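How do you tell a voter poll from a joke poll?

Sibel Gündoğdu
Got a call Sunday at dinner. Ten minutes on who I'd trust to fix the roads in Dridholm, then, same serious voice, which candidate for mayor would last longest on a dance show. On Monday the local site ran the dance part as its top story: "283 registered voters surveyed." The roads got one line. Is this a real poll? And did I just help elect somebody on footwork?

Gwenllian Eynon
Real enough, probably. Pollsters tack on a silly one because the silly one gets printed. Look for who paid, the dates, the exact wording and the margin of error. If the story skips all of those — and it will — ask the pollster for the full results.

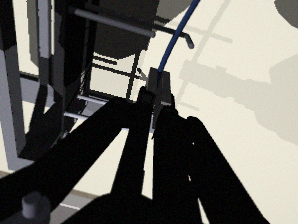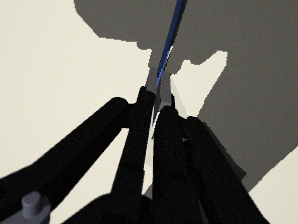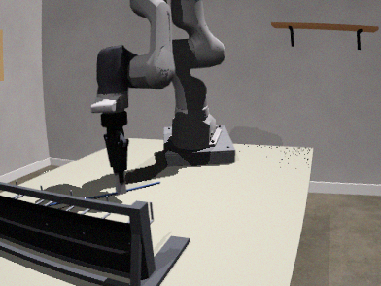
Ghislain Kowalchuk
283 people is a margin near 6 points, so if your dancer leads by 5 he may not be leading at all. Also check whether it was registered or likely voters. Plenty of registered people have strong views on the tango and stay home in November.

Itzel Rosales
they called me too. i said neither of them could dance and she asked if that was a "lean"

Sibel Gündoğdu
Thanks, both of you who helped. I've emailed them for the road numbers.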